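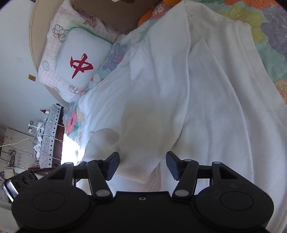
Our project looked at how long it takes to make a bed in a shared student house, and which part of the job slows people down. Pavithra Palaniappan and I chose bedding because everyone in the house deals with it and few of us do it the same way. The top layer gave the most trouble. A white cloth left in long creases over a floral quilt has to be pulled flat from a corner, and the corner with the seam is the easiest one to find by hand.

We ran 18 trials in March. Each person started with the cloth in a heap on the bed and stopped when it was folded and the bedspread was smooth. We set a limit of 60 seconds. Salim Rashidi kept the times and Hatsue Kubo wrote down where people paused.

The large flowers on the bedspread were useful as markers - we told people to begin near the orange one.

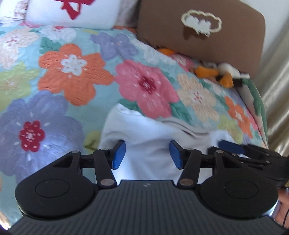
Results

Only 2 trials went over the limit. Most pauses came while people were looking for a corner. Smoothing the bedspread was quick, but small wrinkles stayed in it and we did not count those as a fault.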